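Washing and looking after your blanket: frequently asked questions

Last updated 18 July 2023

These are the questions we get most often at Tadirden about our knitted and woven blankets. They cover the Gralard range (wool), the Chala range (cotton) and the Sevik range (acrylic and wool mix). If you aren't sure which one you have, look at the label sewn into the hem. The range name is on the front and the washing symbols are on the back.

Should I wash a new blanket before using it?

There is no need to. All our blankets are washed once at the mill. Some people like to wash cotton before it goes on a bed, and that does no harm. A Chala blanket will get a little softer after two or three washes and then stay much the same.

Can I put it in the washing machine?

Chala: yes, at 40 degrees on a normal cycle.
Sevik: yes, at 30 degrees on a gentle cycle with a slow spin.
Gralard: only if your machine has a proper wool programme. If it hasn't, wash by hand in cool water.

A double blanket needs a drum that takes 9 kg or more. In a smaller drum the blanket can't move about, and soap gets left in the folds. Most launderettes have a machine large enough.

What should I wash it with?

Use a liquid made for wool and delicates on Gralard and Sevik. Ordinary liquid is fine for Chala. Please don't use bleach on any of them, or powder on the wool. Fabric softener coats the yarn and makes it less warm, so we would leave it out.

How often does it need washing?

Less often than you might think. Wool does well with a shake and a few hours outdoors on a dry day – twice a year is plenty for a proper wash. Cotton on a bed in daily use can go in once a month. If a pet sleeps on it, go by the smell.

My blanket has shrunk. Can it be saved?

Cotton that has come up short will often stretch back. Wet it again, squeeze the water out, and pull it gently to size while it is damp. Wool that has gone thick and stiff has felted, and that can't be undone. We are sorry to say that felting isn't covered by the guarantee unless the label was wrong or missing.

Can I tumble dry it?

Chala can be tumble dried on low. Take it out while it is still slightly damp and let it finish in the air. Gralard and Sevik should never be tumble dried.

How do I dry a knitted blanket without it losing its shape?

Roll it in a large towel first and press down to get the water out. Don't wring it. Then lay it flat, square up the corners by hand and turn it over after a few hours. Knitted blankets hung by one edge while wet will stretch, and the stretched edge tends to stay wavy.

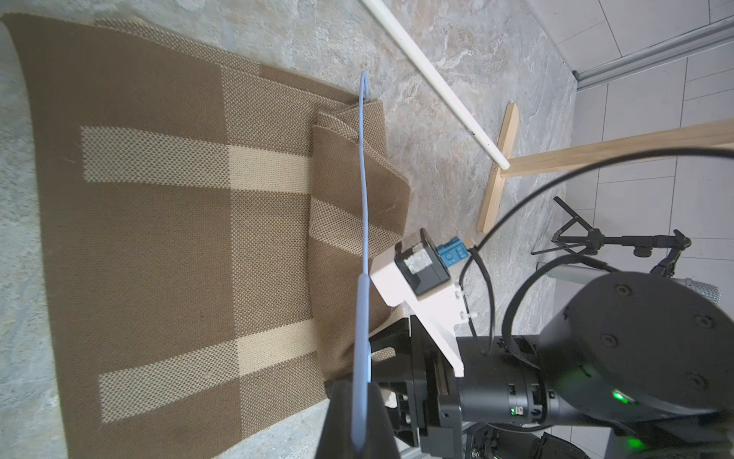

Keep it away from radiators and out of strong sun. A single usually takes a day to dry indoors, and a double in heavy wool can take two. If the room is cold, open a window a little so the damp has somewhere to go.

There are small balls of fluff on the surface. Is that a fault?

No. It is called pilling and comes from rubbing, mostly in the first few months. Take the balls off with a fabric comb or a battery shaver, working on a flat surface. Don't pull them off with your fingers as this draws out more yarn.

I've caught a loop. What do I do?

Don't cut it. Push a blunt needle or a crochet hook through from the back, catch the loop and draw it through to the wrong side. Then stretch the cloth gently both ways to even it out. If the yarn has snapped, tie the two ends behind and get in touch, as we can often send matching yarn.

How should I store it over the summer?

Wash it first – moths go for wool that has skin or food on it. Make sure it is completely dry, fold it loosely and put it in a cotton bag. Plastic bags trap damp. Take it out once or twice before September and fold it along different lines.

Do you repair blankets?

Yes, Gralard and Sevik only. We have kept matching yarn for every pattern sold since 2000. Please send the blanket clean, with your order number if you still have it. Repairs normally take four weeks, longer in winter.

Was this page helpful? 1427 people said yes
Shared 3324 times
9 comments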